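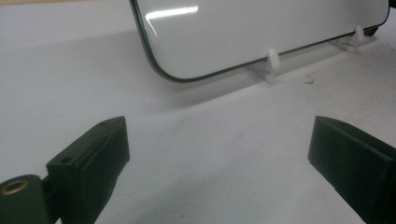

Fig. 6. Board standing on its two feet, seen from the front.

Setting up the Wurna desktop board

The board stands upright on two identical feet. The feet have no left or right version and can be swapped.

Before you start, choose a flat table and wipe it with a dry cloth. Crumbs under a foot will make the board rock.

1. Peel the protective film from the writing face. Start at a corner and pull slowly.

2. Place both feet on the table with the flat bases down and the posts facing you. Leave about 235 mm between them.

3. Hold the board by its sides and lower the bottom edge onto the feet. The posts go in front of the writing face, with the dark rim behind them.

4. Press down gently above each foot until the edge is fully seated.

5. Check that neither base has lifted. If one has, take the board off and repeat step 3.

Note: The face is glossy and will reflect a lamp or window. Turn the board a little until the glare moves off the part you write on.

Note: Keep at least 100 mm of clear table behind the board. You will need the space to tilt it back for cleaning.

CAUTION: Do not hang anything heavier than 400 g from the top edge. The board can tip forward, even with the posts in place.

CAUTION: Never carry the board by its feet – they are not fastened and will drop off.

Moving the board

Lift the board straight up with both hands, then pick up the feet separately. Set the feet down in the new place first and repeat steps 2 to 5.

Spare feet are sold in pairs. For cleaning the face, see the next section.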